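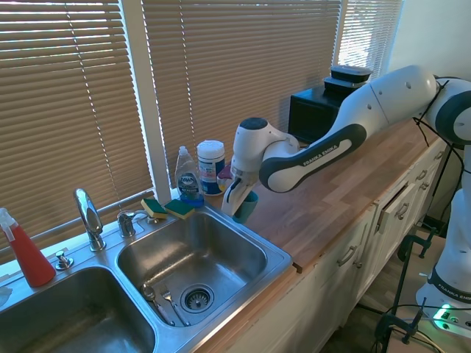 Figure 1. Arm holding the teal cup above the back corner of the sink.

Norex Home Bench: Setting Up a Cup-to-Sink Routine

This guide covers the placing of a single cup in a kitchen sink using a seven-joint arm and the Pimis motion library, version 40 or later. Builders should complete the Trerkico mounting guide before proceeding.

1. Secure the base. Tighten both clamps by hand, then check them again after the first full-reach move. Route cables away from the basin.

2. Record the sink rim. Guide the arm by hand to three points on the rim and save them under the name "rim_a". Set the clearance height to 100 mm above the highest point.
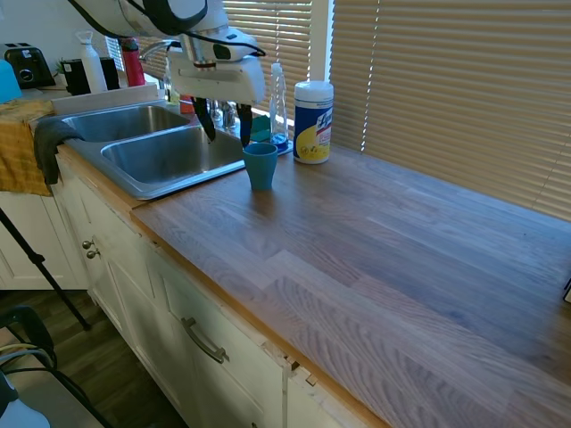 The approach move determines whether the grasp will be repeatable. Set the speed limit to 40 mm per second for the final descent and open the fingers fully before the wrist is lowered. The cup should stand upright on the counter with space for a finger on each side. A cup placed just right of the basin, in front of the dish soap, leaves little room behind it, and the approach path must be planned with the bottle in mind. Save the pose as "pick_1".

3. Set the release. Lower the cup until it rests on the basin floor, open the fingers, and pause for 2000 ms before lifting straight up. Sideways motion is not permitted below the rim.

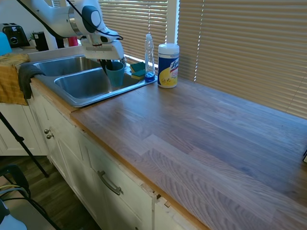 Figure 3. Fingertips inside the cup, right basin.

4. Run the routine at reduced speed with one hand on the stop button. Error 1206 in the Sang console indicates that the rim points were saved in the wrong order; repeat step 2.

Next: Placing Utensils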